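Folding Towels in the Laundry Room - Gallery
Text by Réka Veres, pictures collected by Kinga Kelemen

Our guest house in Grernton has a small laundry room behind the kitchen, and in June it is the busiest place in the building. I started this gallery because guests often ask me how we keep so many towels in order. The answer is mostly folding.

The blue-and-white towel

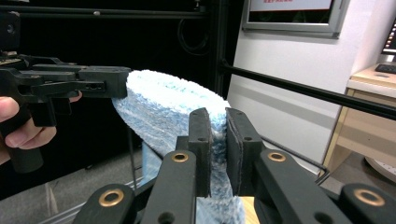
The long loop before the fold
The fuzzy towel is held at its left end and also further along, and the part between makes a long loop. The fibers are speckled light blue and white, and I like how the lower fold shows a paler blue edge. For me this is the prettiest moment of folding, when the towel still has its own shape.

How we fold

We fold bath towels in the long direction first, and then in three parts. Mavis Whitlock taught me this when I came to work here. Before that I always folded in half and again in half, as my mother did at home, and the towels did not fit on our narrow shelf.

Terry cloth does not like to be pressed flat. I shake the towel two times, pull the corners, and let the cloth fall by itself. If one side is longer than the other, I open it and begin again. It takes less time than to correct it with the fingers.

The hems should be inside, so that only the round fold looks to the front of the shelf. Loretta Alcantara prefers the hem outside - she says it is easier to see which towels need sewing. We have not agreed on this yet, and on some mornings the shelf has both styles.

Where the towels go

Each room gets four towels, and the big family room gets five. The hand towels are kept apart, in the cupboard near the stairs, because they are needed more often during the day. Old towels that became thin are cut for cleaning cloths, but Kinga keeps the blue ones as long as possible.

If you have stayed with us and you know a better fold, please write it in the guest book by the front door. I read it every evening.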